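Card Wallets: Your Questions Answered

Welcome to the corner of the Hindholm leather pages that gets the most post! These are the things people ask us about card wallets with plastic sleeves inside: how to look after them, how to fill them, what to do when they go stiff or saggy. If yours isn't covered, write in. We add new ones every August.
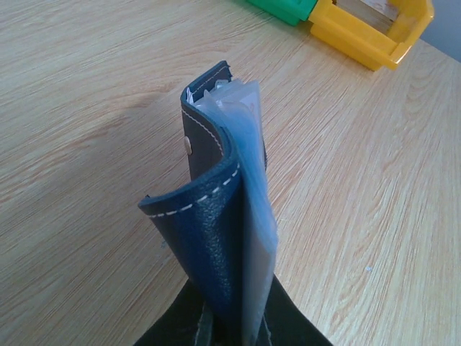 Zlata Zakharchenko
Bench tutor and keeper of the FAQ

Why a sleeve wallet and not slots?

Because you can flick through it! I love slots for the three or four cards you use daily, but for library cards, stamp cards, the dentist's appointment card and so on, a stack of see-through sleeves is like a tiny book. You see each card without pulling it out. The one at the top of this page is my favourite sort: navy leather with a fine pebbled grain, thick off-white stitching along the rim, a small round snap, sleeves tucked inside the cover.

How many cards should I put in?

Fewer than you want to. Our Pruitt pattern takes 38 if you double up in places, and it will close, but the snap will be working very hard and you'll hear about it later. I carry 25 in mine and it shuts with one thumb. Whatever the number, spread them evenly. A fat front and an empty back makes the cover twist.

My plastic sleeves have gone cloudy. Can I fix them?

Sometimes. If it's grime, take the cards out, wipe each sleeve with a barely damp cloth and a drop of washing-up liquid, wipe again with clean water, then prop the wallet open until it is properly dry. If it's fine scratching, it's there for good, though you stop noticing after a week. Please don't use nail varnish remover. It eats some plastics.

Two sleeves are stuck together. Help!

Don't yank. Slide a bit of smooth paper in from the corner and work it along slowly. Warm rooms make it worse, so if the wallet has been on a radiator shelf or in a car, leave it somewhere cool for an hour first. A dusting of cornflour on the outside of each sleeve, then wiped off, keeps them apart for ages.

How do I clean the leather?

Dry soft brush first, always, especially on a pebbled grain where dust sits in the dips. After that a very little conditioner on a cloth, tested on the inside of the flap. Navy can come up darker after conditioning and may not go all the way back, so go lightly. Twice a year is plenty.

Should the stitching be cleaned separately?

On dark leather with pale thread, yes! It makes such a difference. An old soft toothbrush, hardly damp, along the line of the stitches and never across them. Blue dye can creep into pale thread if everything gets soaked, and I've never managed to get it out again.

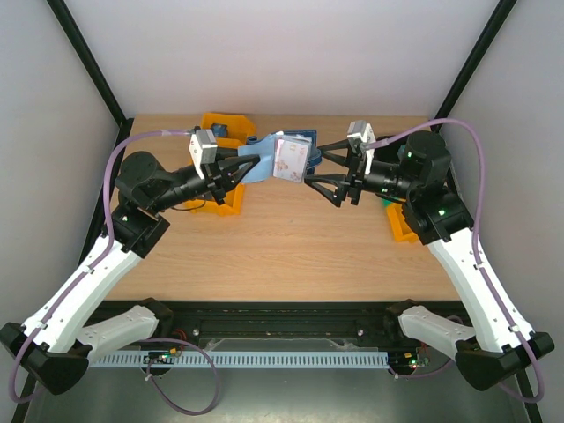 Gerardo Gatchalian: I'd add one thing to the bit about stitches. Do them before the conditioner. I did mine the other way round and the thread picked up the wax and then every bit of pocket fluff in the county. Took three goes with the toothbrush to shift it. Also, do you have a view on rough edges? Mine has never been smooth where the leather was cut and I quite like it.

I do have a view, Gerardo, and thank you, the order has been changed on our care card. Cut edges that feel slightly rough are fine. If they bother you, rub them with a dab of beeswax and a bit of canvas until they feel slick. If they're shedding fibres, trim the fibres with sharp scissors before waxing. Otherwise leave them be, they soften with handling.

The cover won't lie flat any more. Is it ruined?

Not at all. Leather remembers the way it's been bent. Take all the cards out, close it over a piece of card cut to size, put it under a heavy book overnight and see how it looks. Brulell leather, the thicker kind we used in our first kits, may want two nights.

My snap is loose.

Any shoe repairer can replace it. If you'd like to try it yourself you need a setter, a small anvil and a matching snap, and please practise on scrap. I spoiled 6 before I got one I'd show anyone.

Can I make one as a beginner?

Yes, yes, yes. The Flallbridge pattern on our downloads page is the one to start with. Buy the sleeves ready-made, cut your cover to fit them and allow extra for the fold, more than seems sensible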